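Bench notebook, July – pedal and cable repairs

Started 9:15. Three jobs on the shelf from last month, plus the Studcombe amp that Marjorie Wragg dropped off.
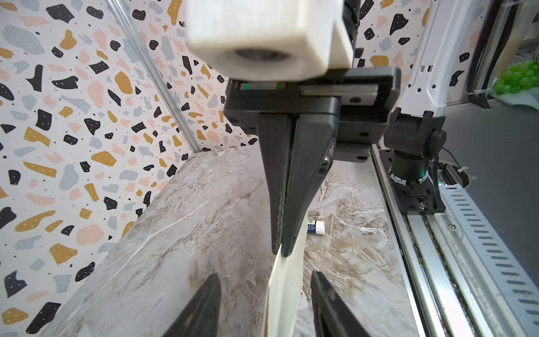
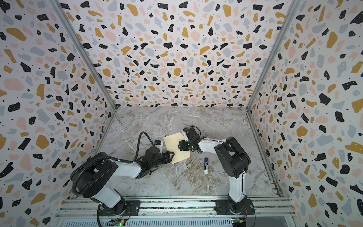
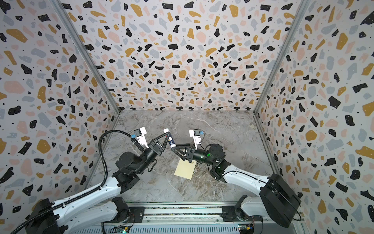
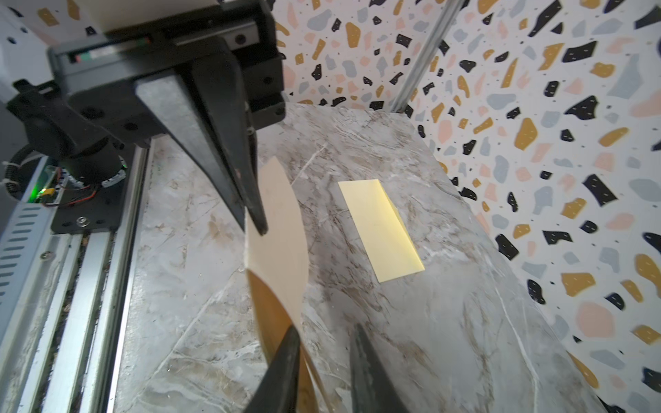

Liam Oakley
Repair bench, Evbridge

Job 219, overdrive pedal, crackle on the input. Opened it up and the jack nut had worked loose, so the jack was turning in the case and pulling on its leads. One lead was down to a few strands. Cut back, stripped, resoldered both, new lock washer. Played through it for ten minutes with the cable being wiggled and got no noise. Closed up.

Job 123, bass, no output with the tone rolled off. Glenys Naylor had this one before me and wrote "pot?" on the ticket. Swapped the tone pot, same fault. Took the capacitor out and it reads as a dead short. Put in a new one from the drawer and the tone control works over its full travel. The old pot was fine, so I put it back in the parts tin. Charge for the capacitor only.

Studcombe amp. Hum at all volume settings, both channels. Left it for last and ran out of day. Checked the mains lead and fuse, both good. Filter caps look original. Have not ordered anything yet. Fermín, if you get to it before me, the back panel screws are in the jar lid and two of them are longer. Long ones go at the bottom.

Cables. Made up 2 patch leads with right angle plugs for the Skernlow rehearsal room. The strain relief on these plugs is tight on the thicker cable and I had to trim the jacket more than I like. Next time use the thinner stuff, or the older plugs if Shirley Beaudoin can still get them.

Solder – the last reel is nearly gone. Heat shrink is fine except the small black.

Tester is reading a good lead as open every so often. I think the left socket is worn. Cleaned it, slightly better. Check any "open" result by hand with the meter until the socket is changed.

Stopped 5:40. Iron off, amp unplugged and left on the low shelf with its back off.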